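2025-11-01, Flellside workshop, bench 2

Butcher-block top checked before the winter storage round. Surface oiled in May and no further coat needed yet. Slight cupping at one corner, 2 mm under the straight edge, unchanged. Clamps on the far rail left where they were.

Small blocks and cubes still to be sorted by colour. Hinged container, grey tray and blue lid, to hold the reds only. The white cube with dark markings goes in the Peixoto drawer with the other marked pieces. Lamp with the tall white shade stays on the bench for now; the shade overhangs the floor, so keep the aisle side clear.

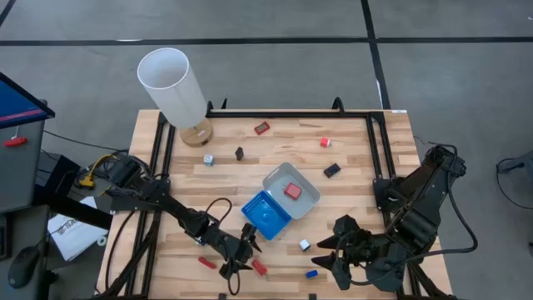 Loukia Vlachopoulos would prefer sorting by size, as the Gimutcombe inserts have 4 slot widths and take no notice of colour. She also wants the black pieces kept separate until they have been measured.

Fair point on the slots. Will do reds by colour as planned and the remainder by width. Inserts on order from Zotgate, 5 pieces, delivery not confirmed. Calliper battery low, replace before measuring.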